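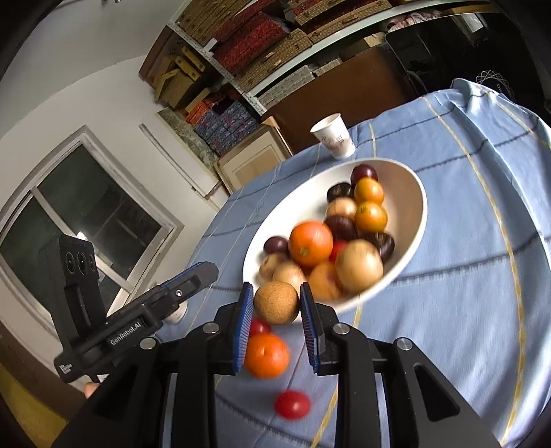

Should plums, tomatoes and an onion share one bowl on the table? I think they should, at least for the few days it takes a household to eat its way through them.

My sister-in-law disagrees, and she has a point about the onion. Onions like the dark and a bit of air, and plums will soften the neighbours faster than you'd like. But I've kept a mixed bowl since we moved to Gustville, and what I lose in the odd squashy tomato I get back in fruit that gets eaten. When it lived in the crisper, the kids walked past it for a week and then asked what there was for a snack!

Colour has a lot to do with it, I reckon. Dark purple beside orange beside pale gold is hard to ignore when you're waiting for the kettle.

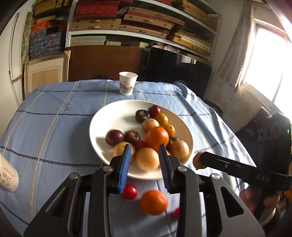

I'd also say a word for the plain white plate, which does the same job when the bowl is in the wash. Keerthana Panicker wrote in the Besell newsletter back in March that a plate bruises less because nothing sits very deep, and I've come around to her view for passion fruit and tangerines (the wrinkly passion fruit are the sweet ones, so please don't bin them). Put it on a checked cloth you don't mind staining, and go through the pile every second evening.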